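Hearing aid batteries and earwax: notes from the March session

The March session at the Hondenberg health library dealt with hearing aid upkeep. Radomír Kopecký, who fits and repairs aids at the Halás practice, took the questions. The main points are set out below for members who could not attend.

Most of the aids brought in as faulty had a blocked wax guard. The guard is the small white filter at the tip of the receiver, and on the models the practice supplies it should be changed once a month, or sooner if the sound becomes faint. The old guard is drawn out with the empty end of the stick and the new one pressed in with the other end. Guards are not interchangeable between makes. The Pemum guard is slightly wider than the Emero and will appear to fit the Emero receiver, but it works loose and may be left behind in the ear canal.

Zinc-air batteries start to discharge when the tab is removed. Putting the tab back does not stop this. The cell should be left in the open air for 3 minutes after the tab comes off and before the battery door is closed, as this allows the voltage to rise. Members who skip this step tend to report short battery life. Spare cells should be kept at room temperature and away from coins and keys – a shorted cell can become hot.
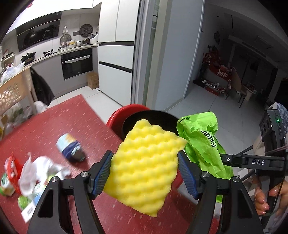
Domes should be wiped daily with a dry cloth. Water may be used on a dome only after it has been taken off the receiver, and it must be fully dry before it goes back on. Alcohol wipes harden the silicone and are not advised. Custom moulds with a tube can be washed in warm soapy water once separated from the aid. The tube itself stiffens with age and is replaced at the practice, normally every 4 months.

On wax in the ear, the advice was to use plain olive oil drops and to leave cotton buds alone. Drops should not be used where there is pain, discharge or a known hole in the eardrum. Aids should stay out while the oil is in the ear, as oil blocks the guard and can damage the receiver. Sudden loss of hearing in one ear needs to be seen by a doctor the same day and should not be put down to wax.

The library's copy of Blažena Ondrejka's handbook on hearing loss has been returned and is on the open shelf. Chapter 2 covers telecoil settings, which were not reached at the session. The loan period is 21 days.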